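Re: [family-history] Solanki foundry, and a Gounder question

Hi all,

Thanks Teodor for forwarding this, I'd missed it completely while I was away! I'm putting the old message back in below my notes so everybody can see what was asked.

First the notes, in the order I dug them out of the box:

1. The foundry ledger. Lenuța Rusu let me sit with it for a whole afternoon (bless her, she kept the tea coming). It covers the years when the Solanki works was still casting stove doors and gate hinges, and the wages are in the back, written upside down. Our man is on two pages as "Gounder, molder." No first name, sadly. 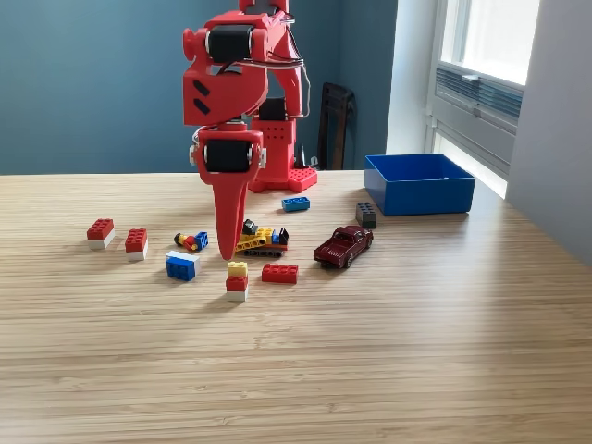 2. The house in Farkum. The deed gives the price as 3,760, paid in two parts, with the second part held over until June. The lot ran 60 feet along the street, so it was a decent size for a molder's family. I wonder if the wife's people helped out?

Then the quoted message, which came in from
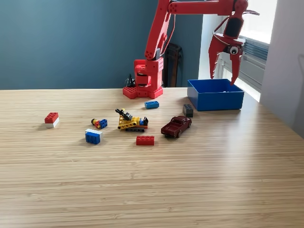

Nenderero, 17/12/2024

> Hello list, I'm trying to find when my great-grandfather left
> the foundry and set up on his own. My aunt says he had 20 men
> under him at one time and made the railings for the Flakell
> chapel. Does anyone have a wage book or a newspaper notice?
> Tharun Gounder

Tharun, I can help with some of that. The railings were paid for by subscription, and the chapel account book has 400 going out to "Gounder & Luik" for ironwork. 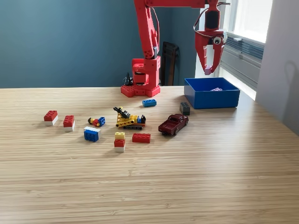 So he had a partner, at least for a while, and I'd bet good money it was Zane Luik's family, who were smiths over that way for two generations. Zane, are you still reading this list? If you have the partnership paper I'd love a copy, even a bad one.

As for the 20 men, I haven't found them. The wage pages stop before he went out on his own, and the next volume is missing (Lenuța thinks it went to a cousin with the furniture). 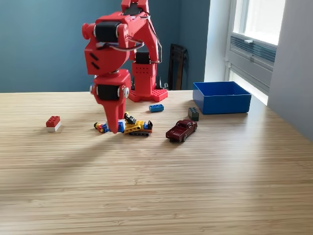
I did find a burial entry that calls him "master founder," so he'd come up in the world by then, and his age fits your dates within a year. I'll type up the full entry and send it to you off list, along with the page numbers for the ledger.

Best,
Smaranda Chiriac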